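An afternoon at the Usman water works open day

I'd been meaning to go to one of these for years, mostly because I write so much about environmental policy from a chair in my kitchen and hardly ever see the stuff the policy is about. So when Ladi Okoro forwarded me the sign-up page for the October open day at Usman, I grabbed a spot before I'd even checked how far it was. (Far. Two buses and a walk along a road with no sidewalk.)

The crowd

There were 45 of us, split into groups at the gate and handed a badge and a very orange vest. My group had a couple of city council staffers, a retired teacher, a few students and Yakubu Jibrin, who used to advise the regional assembly on farm runoff and who I've quoted on this blog more than once without ever meeting. He's taller than I pictured! We ended up walking together most of the way around and arguing pleasantly about fertilizer rules.

Mitra Taheri led our tour. She runs compliance, so she's the person who has to turn whatever the lawmakers pass into valves and paperwork. I liked her a lot. She talks fast and she doesn't soften things.

Out by the settling tanks

The tanks smell less than you'd expect, though I was glad of the wind. Mitra told us the site was designed for a much smaller town, and that the last big upgrade was paid for with a grant that came with strings. They had to spend it inside five years, and the permits ate most of the first two. She said it without much bitterness, but one of the council staffers looked at his shoes for a while.

What surprised me was how much of the talk was about nutrients. I came in thinking the hot topic would be micro-pollutants, what with all the noise around the new discharge rules, and that did come up. But phosphorus is what keeps her up at night. The limit is due to tighten again and the plant upstream, which is in a different district, answers to a different set of targets. So Usman gets to clean up for both. Yakubu practically bounced on his toes at this. He's been saying for ages that you can't run a river by district lines, and I have to say it's a lot more convincing when you're standing next to the river.

We went indoors after that for a drink of water and a sit-down, and people started in on the questions.

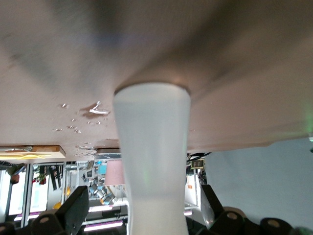
The question session

Hortensia Alvarado from the regional environment office had come along to take questions, and good for her, it wasn't a soft room. Somebody asked straight out why water doesn't have its own seat at the table in the new regional cabinet. It's been folded into infrastructure, next to roads and ports. Her answer was that water belongs everywhere, so every department will be expected to think about it. I've heard that one before, and I wrote "everywhere = no one's budget" in my notebook and underlined it.

She was better on money. The office wants 50 percent of the next round of repair funds to go to smaller works like this one, and she gave us a date for the draft and a name to write to. I'll put both in the next newsletter once I've checked the spelling.

Ifeanyi Wike, one of the students, asked whether the monitoring data would be open to the public. Right now it goes to a contractor called Datolico and comes back as a yearly summary. Hortensia said she'd look into it — Mitra said she'd love it, which got the only applause of the day.

If you want to go

They're planning another one in spring. Wear flat shoes, bring a jacket, and eat first, because the tour started at 1 and we didn't get out until nearly 6. The last bus back leaves from the far side of the bridge, and I only made it because Yakubu knew the shortcut behind the pump house.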